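**Wednesday, bottle pickup by teleop**

Okay, back on the bottles-to-trash-can task! Afroza drove for the first hour and I took over after lunch, and my wrists can tell. We're at 311 demos kept now, with six thrown out today (four of those mine, three of them from me closing the fingers way too early).

The corner is still the hard part. Coming straight down with the gripper works fine out in the open, but near the wall panels I keep wanting to swing the elbow out and the arm doesn't have room for it. Ha-rang's trick is to turn the wrist first, up high, and then drop -- much smoother, and the recordings look less twitchy too. I'm going to redo my morning set that way.

Also tried leading the arm by hand for a few. Nice and slow, but my sleeve kept wandering into the wrist view, so it's back to remote for now.

To do: ask Uthai if the trigger can be made less touchy. Mix up the bottles more between runs. Write the Inura folder names on the whiteboard before I forget them again!
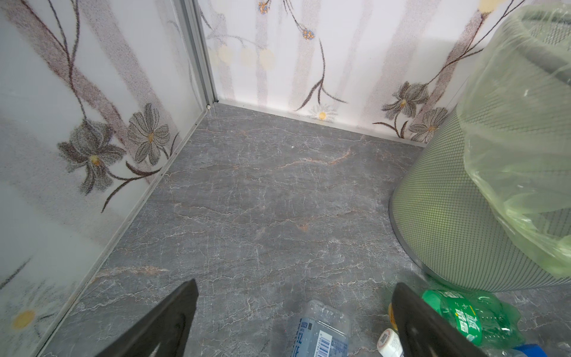
*Wrist view, corner setup: bottles on the floor by the green mesh can.*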